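Workshop > Bench Tips > Small Arms & Grippers

Comparing two grippers on one bench: tips for a fair tidy-up test

If you have two small arms and more than one kind of gripper, the quickest way to learn which one suits your work is to give them the same boring job. Sorting household clutter into bins works well. The items are cheap, you already own most of them, and they fail in different ways. Soft things fold and hard things roll.

These notes come from comparing the stock Durila fingers with a set of Prastex padded fingers, first under a Shahbazi controller and later under a Pinach one.

Setting up the table

Mount the arms on opposite sides so each one can reach the middle. Before you tighten anything down, move both through their full reach by hand with the power off and check that the cables have slack at the top of the arch. A cable that pulls tight at full stretch will spoil your results long before the fingers do.

Cover the top with something plain and matte. Felt or a cutting mat is fine. Shiny tabletops throw glare into an overhead camera, and small parts slide on them.

Put the bins in a row at the back, each a different color. Low bins with rounded corners are easier to reach into than tall square ones. Keep the color order the same for the whole comparison, and write it on a piece of tape if you share the bench.
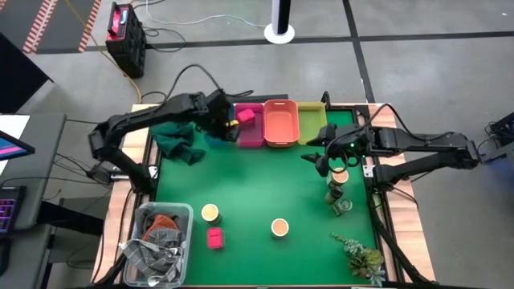 Left gripper down in the magenta bin, right gripper over the mat in front of the yellow-green one.

Choosing the items

Pick a mix. A good starter set is a few cups, a couple of sponges, small jars, a cloth and one awkward thing such as a fake plant. Skip anything you would mind dropping.

Sponges are the best first test. They squash, so a gripper that closes too hard will still hold on and you can turn the force down a step at a time. Write down the lowest setting that lifts the sponge clear of the bin wall. On our bench the padded fingers managed it at 40 on the controller's scale of 100. The stock fingers needed a good deal more.

Cups should be tried two ways, by the rim and around the body. Stock fingers did better on rims. The pads were too thick to get inside the smaller cups without pushing them over.

Small jars are hard on any two-finger gripper. Place them apart at first. Once single jars go well, stack a pair and see whether the top one stays put when the lower one is touched.

Cloth needs to be crumpled. A flat cloth gives the fingers nothing to pinch. Bunch it up the same way each time as best you can, and expect a wide spread in the results anyway.

Running the comparison

Do 5 tries per item per finger set, then swap. Do not run all of one set on Thursday night and the other the next morning with the sun on the table. Light changes will show up as gripper faults if the camera is helping to aim.

Reset by hand between tries. Keep a storage bin at the front corner for cloths that are waiting their turn, and leave it in the same spot so the arm never meets it by surprise. 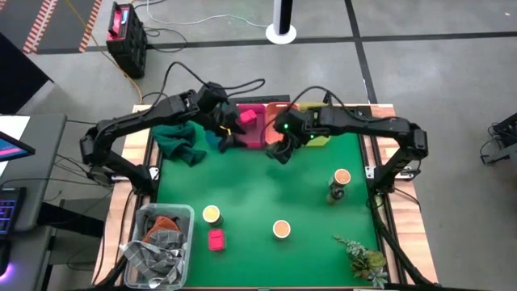
Left gripper beside the block in the pink bin, with a second block still on the felt near the yellow-rimmed cup.

Change one thing at a time. We swapped controllers halfway through a finger test and had to throw out a whole evening of notes. The Pinach was smoother at slow speed, and the Shahbazi was easier to set up, but neither fact told us anything about the fingers.

Watch the elbow as well as the gripper. When an arm bends outward past the table edge it needs clear space there too. Move chairs and lamps back before you start.

Camera and cables

Set the overhead camera high enough to see all the bins and the front corners of the mat. If an arm blocks a bin at the end of a move, change the rest position before you change the camera.

Run floor power from one side only and keep the lead away from where you stand. Striped tape on the floor is a cheap reminder.

What to write down

Item, finger set, force setting, result. Use "held," "slipped" or "missed" and leave the long comments for later. By the time you have 600 lines you will want short words.

Clean the pads with a damp cloth when they pick up lint from the felt, and let them dry before the next run.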